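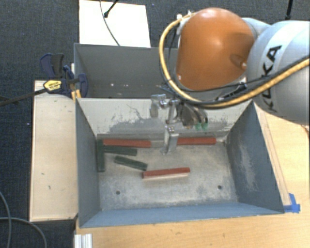

Cell 3, KUKA over the front bin, red and green blocks on the bottom.

2/23/18
Bin picking, Skarberg cell. Entry by D. Sobczak.

Protective stop at pick 174 of the morning run. Controller reported torque limit exceeded on axis 5 during the final descent. Arm held position, brakes on, no one inside the fence. Nnamdi logged it at the pendant and backed the arm out in T1 at low speed.

Checked first: gripper bracket, finger, air fittings. No play in the bracket. Finger straight against the square. Yellow cable not snagged, but the loop under the joint cover has more slack than I like and wants another tie.

Cause, as far as I can tell: the planner took the bin floor from the November calibration. The bin was re-clamped after the Nistdale visit and nobody reran the touch-off. Floor in the model is 3 mm lower than the real one, so on a block lying flat against the rear wall the finger drives into the bottom before the descent ends. Blocks in the middle get away with it – the grasp point is higher when they sit tilted.

Torque trace is in the Prullodano folder, run 1089. The spike starts well before the stop, up to 40 ms, so the force threshold could have caught it. It was set to 0 in the config, meaning off. Nnamdi did not change it and neither did I. Asked Jasińska for the commit history.

Done: touch-off repeated at the four corners, threshold back on, speed override at 30 percent near the floor.

Open: mark the clamp position on the board. Add a floor check to the startup script. No unattended runs until both are in.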